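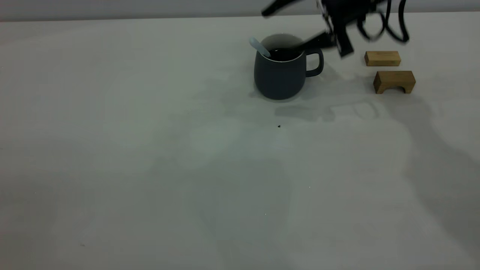
*Grey mug, blue spoon, two blocks on the big white table.*

I have been meaning to write about the mug. It is the one I use most, and a couple of people have asked about it since I mentioned it in the post on the kitchen shelves.

It came from a seconds sale in Varkdale in May. Hina Mirani drove, and I bought more than I had planned to. The mug was marked down because of a small flaw in the glaze on the base, which I have never noticed while drinking from it. It is dark slate grey with a thin pale line round the rim, and it gets narrower at the bottom, so it fits my hand well. The handle is a decent size and I can get three fingers through it. Some of my other mugs only allow two, and those have gone to the back of the cupboard.

It holds 264 ml if I fill it to a sensible level. I measured this with the kitchen jug after an argument over whether it was bigger than the Vemis one it replaced. It is slightly smaller. I drink less coffee as a result and have not minded.

The spoon is light blue and glossy and belongs to a set I have had for years. I leave it in the mug while I drink, a habit Humaira Kiani finds unbearable. She says it will end up in my eye. So far it has not. If I take the spoon out I have to put it somewhere, and then there is a brown ring on the table to wipe up.

White was probably the wrong colour for a table that sees this much coffee. I have tried a few things on old marks. Bicarbonate of soda made into a paste works on most of them if left for 14 minutes or so, then wiped with a damp cloth. Washing-up liquid is enough for anything fresh.

The blocks are the plain bar and the little bridge. They live on that table now. I use the bar as a paperweight when the window is open, and the bridge is good for propping up a recipe card. I like the grain on both of them. I keep meaning to rub in a bit of oil, but I haven't decided which kind, so if anyone has used something on small wooden pieces that doesn't go sticky, please leave a comment.

Next time I will get on to the shelves again, as the second bracket has arrived.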